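Nirnesine Home Sorting Project
Progress report to the Wanunberg Fund, 2 June 2023

Thank you again for carrying us through the winter. We have had a busy and rather happy few months since our December letter, and I am glad to say the work at the Requena house is well past the halfway point.

The upstairs rooms came first, and they took longer than we had planned (they always do!). We have now sorted and listed 703 small household items, and 135 of them have gone on to families through the Inano exchange. Most of the rest are boxed and labeled and waiting for shelf space.

Since the middle of spring we have been downstairs, working through the curved white unit near the staircase one drawer at a time.
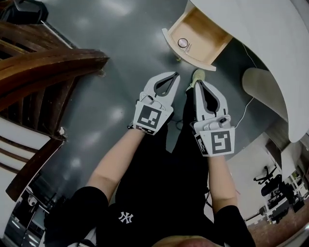
Drawers are slow going, I have to admit. Everyone enjoys clearing a big closet, but a drawer is where the lids, loose buttons and odd keys end up, and each little thing needs a decision. We allow some 90 minutes for each one, and we try to put back only what belongs there. It has made the ground floor a much nicer place to work – and easier to sweep, too.

Spending is within the budget you approved, apart from storage boxes, where we went over by a small amount and made it up on travel. We have 8 work sessions left under this grant. Four are set aside for the rest of the ground floor and four for the hall closet and the final list, which we will send to you with the receipts.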